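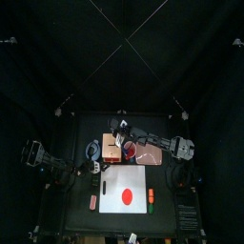 Get the longer drop even if you think you won't need it, a customer wrote to us in July, after hanging a pair in a bedroom with a streetlight right outside the window. We couldn't have put it better, and we've been giving the same advice on the phone ever since. More on lengths further down, so please do read that part before you order!

Torvik Heavy Blackout Curtain

Sold as a single panel
Made by Jendness in Tresville

We've been selling curtains for a long while now, and the Torvik is the one most of us have ended up taking home. It's a big, heavy, soft curtain that hangs straight down and stays where you put it. The cloth weighs 575 grams per square meter (the lining is included in that), and you will notice it the moment you lift the parcel off the porch. If you're used to the thin shiny kind of blackout curtain, the kind that crackles a little when you pull it, this is a very different animal. The front has a brushed finish, a bit like a good flannel shirt, and the lining is woven in, so there's no rubbery coating on the back to crack or peel.

Each panel is 100 inches wide before gathering. For most bedroom windows two panels give you a nice full fold, and for a small window over a desk or a stair landing one is often plenty. We like to see curtains cover the window one and a half times over at the very least, and twice over if you're fond of deep folds. A flat curtain lets in more light along the edges and, to our eyes, always looks as if it's waiting for the rest of itself to arrive.

About light

A curtain can only stop the light that tries to come through it. What sneaks in over the top and down the sides depends on your rod and how you hang things, and this is where most of the disappointed emails come from, for any brand. Put the rod a hand's width above the window if you have the wall for it, and let it run well past the frame on both sides. A wraparound rod, the sort that bends back to the wall at each end, makes an enormous difference in a nursery or for someone on night shifts. We carry one from Fumen that suits the Torvik very well and is strong enough to hold it.

Please don't use a spring tension rod with these. They will come down, usually at night.

Lengths

The Torvik comes in 3 drops: short, standard and long. Measure from the rod (or from the eye of the ring, if you use rings) down to where you'd like the curtain to stop. If your number falls between two drops, go for the longer one and hem it. The bottom hem is deep and stitched with a plain straight stitch that's easy to unpick, and the cloth doesn't fray much while you work. Use a heavy needle and go slowly over the side seams, where there are several layers. If you'd sooner not sew, we can do the hemming for you. Just remember that a hemmed curtain can't be sent back, so measure twice and maybe have a cup of coffee in between.

Colors

There are 17 colors at the moment, from a chalky white to a proper deep black, with a good run of greens and grays along the way. The pale ones block light as well as the dark ones do, since the work is done by the lining. Screens being what they are, we'd really encourage you to order swatches first. Tape them up beside the window and look at them in the morning and again with the lamps on. The moss in particular turns quite brown in the evening, which some people love.

Washing and care

Cool wash, gentle cycle, mild soap, one panel at a time. A full panel is too much for a small home machine once it's soaked, so take it to a laundromat with large washers if you're in doubt. Hang it back up damp and let its own weight pull the creases out. No bleach and no tumble drying, please. Between washes, the brush attachment on a vacuum does a lovely job, working from the top down.

In the parcel

One curtain panel with a rod pocket and a row of back tabs, one matching tieback and a card of spare thread. Rods, rings and wall anchors are sold separately.

The rust and navy panels in the long drop are out of stock for now. You can leave your email on the color page and we'll write when the next batch comes in from Tresville.

Page updated 2 November 2025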